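Visit notes, Gasness injection molding plant (Haddad site), January

The Haddad plant at Gasness makes kitchen and bath goods in polypropylene, mostly for store brands. Visitors are taken in through the material store, past the silos, and out through packing. The tour lasts 60 minutes and covers the whole line except the tool design office, which is closed to outside parties.

## Material handling

Natural resin arrives by truck and is blown into two outdoor silos. Color is added as masterbatch at the machine throat, dosed by weight. The plant used to buy pre-colored compound and gave it up four years ago. Changing from a dark shade to a pale one still costs a shift supervisor a good part of the morning, and the purge lumps go to a regrinder behind the hall. Regrind is kept out of anything that touches food and ends up in plant trays and storage bins.

The resin store was cold and the floor was clean. Spilled pellets are swept toward drains fitted with mesh baskets, and the baskets are emptied at the end of each shift.

## Molding hall

There are 40 presses, arranged in four rows by clamp force. Most tools are two-cavity. Thin-walled parts with many holes are the difficult ones: the melt has to flow around every pin and join again on the far side, and a weak join shows up later as a crack at the rim. The process sheet on press 591 listed melt temperature, hold pressure and cooling time, with the last change initialed in pencil.

Gate position was the subject of a long discussion. On perforated baskets the plant prefers a center gate, trimmed flush. Tab handles are filled last and tend to show sink marks if the hold phase is too short.
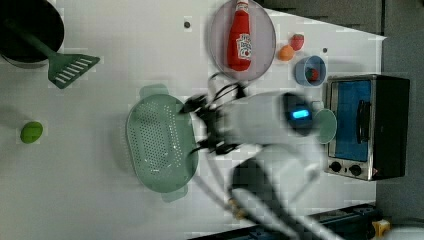 ## Tool room

Tools are serviced in house - pins are replaced singly, and a full strip-down is done only when flash appears. Spare pins are stored in labeled drawers by diameter. The Promenari tools, bought from a closed plant, use a different pin head and have their own cabinet.

## Packing and dispatch

Goods are nested, sleeved and boxed by hand. The Zatlow range has a printed card sleeve, which slows the line in damp weather when the card curls. Pallets leave from 2 docks on the north side.

Safety shoes are lent at the gate in whole sizes only. Parking is across the road, and the canteen closes at 1:30 p.m.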